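## Unit 4: Light Through Plastics

Covers transmission, haze and surface reflection. Refractive index was handled in Unit 3 and is assumed.

### 4.1 Total transmission

Total transmission T is the share of incoming light that leaves the far side of a sheet, in any direction. Direct transmission counts only light that keeps its original path. The gap between them is scattered light.

- **Transparent:** direct part close to T
- **Translucent:** T may be high, direct part low
- **Opaque:** T near zero

### 4.2 Worked case

A Laltden sheet, 2 mm thick, passes 67% of incoming light. For two identical sheets with an air gap, ignoring light bounced between them:

T = 0.67 × 0.67 = 0.45

Do not add losses. Adding them gives 0.34 – a common error in the Uston problem set.

### 4.3 Haze

Haze = scattered part ÷ total transmission. If 13% of the incoming light is scattered forward and T is 67%, haze is 0.19. Haze says nothing about color. A tinted sheet can have low haze and a clear one can have high haze.

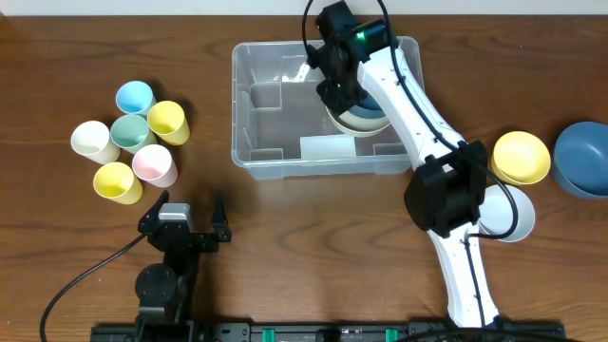
### 4.4 Surface reflection

A smooth surface reflects part of the light at the mirror angle, whatever happens inside the material. For index 1.5 at normal incidence:

R = (0.5 ÷ 2.5)² = 0.04 per surface

R rises with angle – slowly at first, then steeply near grazing. Rough surfaces spread the same reflected light over a wider cone.

**Before lab:** problems 2 and 13, Verhoeven sheet. Bring the Guduleck tables.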